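Skinddale lab puts two grippers through the same kitchen chores

Robotics | 16th August

A research group in Skinddale has published the first results of a side-by-side test of two robot grippers, run in a simulated kitchen before either hand is bought for the real one.

The group at Tevska, a small firm that writes control software for service robots, compared its current two-finger hand with a newer model from the parts maker Civudari. Both were mounted on the same simulated arm and given the same job: reach into a sink, take hold of a piece of tableware and set it down on the counter.

Each gripper made 224 attempts. The bowl, the utensil and the starting position of the arm were moved a little between runs, and both hands were given the same set of starting positions so that the results could be lined up pair by pair.

"We had been arguing about hardware for most of the spring, and the arguments were all based on a handful of tries," said Eifion Cadwaladr, who leads the testing work at Tevska. "You change the hand, you also change the lighting or somebody nudges the bowl, and then you don't know what you measured."

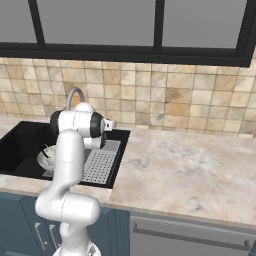
The Civudari hand did better on bowls, according to the report, mostly when the rim was tilted toward the back of the sink. The older hand kept a small lead on thin utensils. Its narrower fingertips got under a handle lying against a rim more often, and the newer hand tended to push the handle along before closing on it.

A third of the failures with both grippers had nothing to do with the fingers. The arm ran out of room near the faucet, the wrist turned the wrong way, and the controller stopped the motion. Tevska now plans to repeat the whole set with a different path planner – the one it uses today was written for shelves and tables, where there is more space above the object.

The team also tried two controllers on a smaller batch. One checks the contact force 30 times a second and the other 15 times. The faster one dropped fewer bowls but took longer to settle, and the report does not pick a winner.

Sylvain Vasseur, a mechanical engineer at Leclerc who has read the report, said the comparison was useful but should be treated with care. Leclerc builds test benches for gripper makers and was not part of the work.

"Friction is the weak spot," Vasseur said. "A glazed bowl with soap on it is a hard thing to simulate. I would trust the reach problems they found, and I would wait on the slip numbers."

Cadwaladr agreed that slip is the open question. The report lists the friction values used for each object, and the group says it will measure them again on real dishes.

Tests on a physical arm are due to start in January, using the same tasks and the same scoring sheet. Tevska said it will release the starting positions and the run logs before then – the control code will stay in house.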